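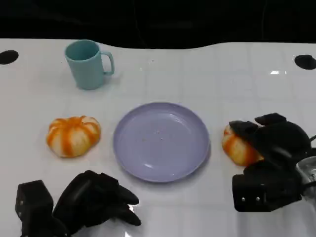 3.2 Collecting demonstrations by remote control

All demonstrations were given by remote control. The operator wears a pair of Lesora gloves and sees the head view on a screen, and the finger angles are sent to the two hands of the robot through the Kuseo control software. We used two operators. Each of them practiced before the first recording, and the practice data was not kept.

The task is to place striped orange objects on a lavender plate. A mug stands behind on the table and should not be touched. The operator was free to choose which object to take first. We did not correct this choice, as we wanted the policy to see both orders.
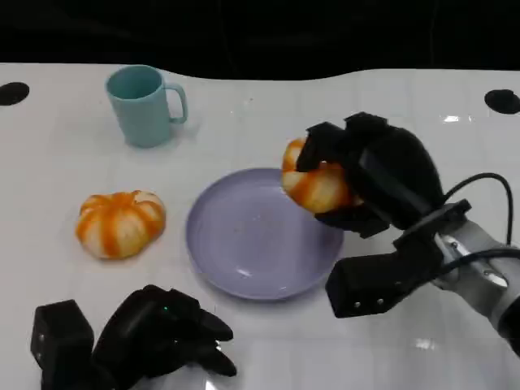
Figure 3. Head view during the task. The right hand holds one object above the edge of the plate, while the left hand stays open.

The most difficult part for the operator is the depth. From the head view it is hard to judge how far the fingers are from the top of the object, and in early trials the hand often closed too soon. For this reason the wrist view was added to the operator screen in the second version of the setup.
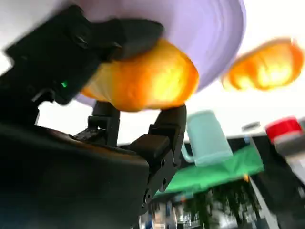
With both views, the operators needed less time for each grasp, and the paths became smoother. We kept 300 demonstrations for training. A demonstration was removed if the object was dropped or if the connection was lost for a moment. The labels were checked by Asif Qureshi, who did not operate the robot.

We also tried to teach the same task by moving the arms by hand, in the way of the Isau system. It was slower, and the body of the teacher covered the head view in many recordings, so we do not use this data in Section 4.
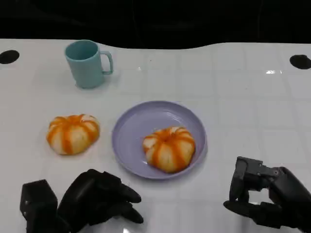

Figure 4. Head view with one object on the plate and the other on the table. Neither hand is holding an object.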